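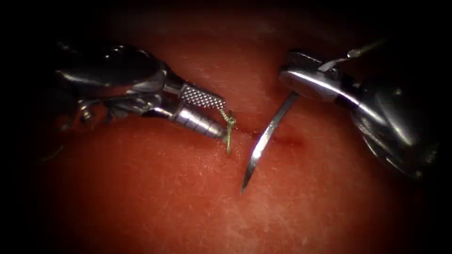
Thaís Evangelista: Downlink frames from Hjaltested are failing checksum in the middle of every high pass at the Prastotell station. Signal strength is normal the whole time. The last pass before I opened this ticket rejected 1,275 frames, nearly all of them close to maximum elevation. Low passes near the horizon are mostly clean. Started in August after the move to the new tracking host. I have already swapped the preamp and reseated the feed connectors, no change.

Status: Closed
Component: Plellora, Doppler correction
Severity: High (science data loss, housekeeping partly affected)
Handled by: Simone Brito

Initial review

Normal signal strength with bad checksums does not look like a preamp or a pointing fault. If the dish were off target, received power would drop along with the frame count. Requested from the reporter:

- the Plellora service log covering one bad pass
- the Clatent rotator log for the same pass
- a waterfall capture of the downlink, uncorrected
- output of the time status command on the tracking host

All received except the rotator log, which came in later because the Clatent controller writes to its own card and has to be read out on site.

Step 1. Station clock

The host clock was locked to the GPS reference and stayed locked for the whole pass. Offset was well under a millisecond. Time zone is set to UTC on the host and in the service. Clock ruled out.

Step 2. Pointing

Commanded and measured azimuth and elevation agree in the Clatent log from rise to set. There is a small lag in azimuth around the top of the pass, normal for this mount on a high track and inside the beamwidth at this frequency. Pointing ruled out. Note for later: the Clatent controller computes its own track from its own copy of the orbital elements. It does not take angles from Plellora. I missed the significance of this on first reading.

Step 3. Doppler correction

Compared the carrier in the uncorrected waterfall with the correction Plellora applied. Both curves have the right shape and the right sign. The applied curve is late by 12 seconds. At the start and end of a pass the Doppler curve is nearly flat, so a late correction costs very little. Near closest approach the curve is at its steepest and the residual pushes the carrier out of the demodulator's loop bandwidth. It matches the reported pattern, including the clean low passes, where the rate of change stays small throughout.
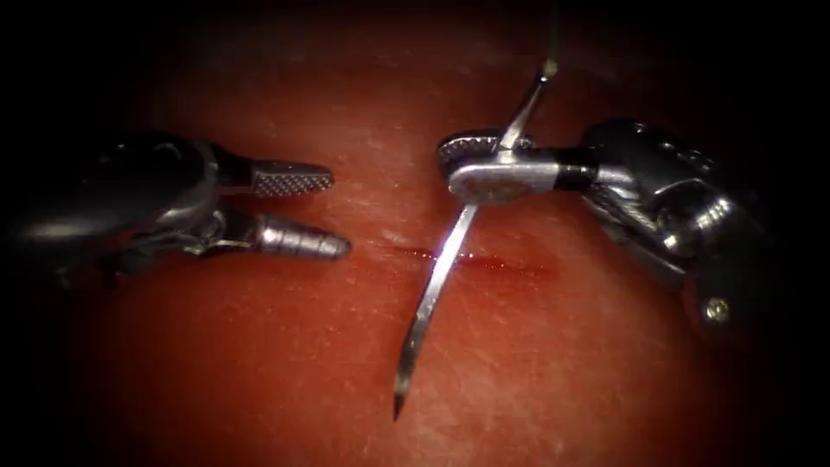 The same comparison on an earlier pass showed a shorter delay. The error is therefore growing, and a fixed latency in the radio or the network can be dropped as a cause. A growing along-track error points to old elements. Hjaltested is in a low orbit and drag moves it ahead of an old prediction.

Step 4. Orbital elements

The Plellora status page reported "elements: current". The element file the service had loaded carried an epoch 53 days old. The Clatent copy was fresh, hence good pointing and bad frequency on the same pass.

Reporter's comment on this step: the status page has been green since the migration and the fetch job shows success every morning at 06:10. Both statements are correct. The fetch job downloads the new set and exits with success. It then hands the file to an import step that runs under a different account, and on the new host that account has no write permission on the cache directory. The import step logs the failure at debug level only. The status page reads the result of the download and never looks at the epoch of the loaded file.

Why the first weeks looked fine: the cache was copied over from the old host with a set that was recent then. Losses only became visible once the error got large enough to matter on high passes.

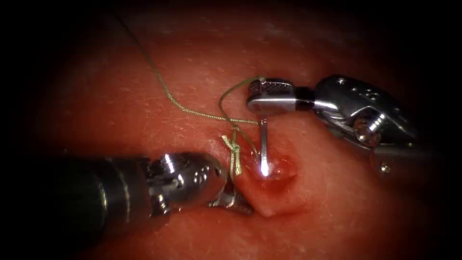 Fix applied

1. Stop the Plellora tracking service between passes. Do not do this with a pass in progress, as the radio holds the last correction value and will not reset until the next scheduled start.
2. Change the owner of the element cache directory to the import account. Include the subdirectories.
3. Delete the lock file left by the failed imports.
4. Run the import by hand with logging set to debug. Look for "import complete" followed by the epoch.
5. Compare that epoch with the one shown on the Clatent front panel.
6. Start the service and reload the pass schedule.

On the Prastotell host, step 4 failed on the first try with a parse error. The downloaded file had a trailing blank line that the older parser does not accept. Removed by hand. The parser in the current maintenance release accepts it.

Verification

Two high passes were tracked after the change. Residual offset stayed inside the loop bandwidth from rise to set on both. The reporter confirms that the rejected frame count is back to the level seen on the old host, with the remaining rejects at the horizon.

Frames lost during the fault cannot be recovered from the demodulated files. Where the raw baseband recording was kept, it can be replayed through Plellora with the archived elements for that date — use the replay option with the clock source set to file, or the service will apply the correction for the present time.

Follow-up items

- Status page to show the epoch of the loaded set and turn amber when it is stale. Accepted, separate ticket.
- Import failures to be logged as errors. Done in the maintenance branch.
- Migration guide to list the cache directory and its owner. Open, assigned to Simone Brito.
- Request from Thaís Evangelista to have Plellora and the Clatent controller read one shared element file. Under discussion. The controller firmware expects its own format, so a converter would be needed.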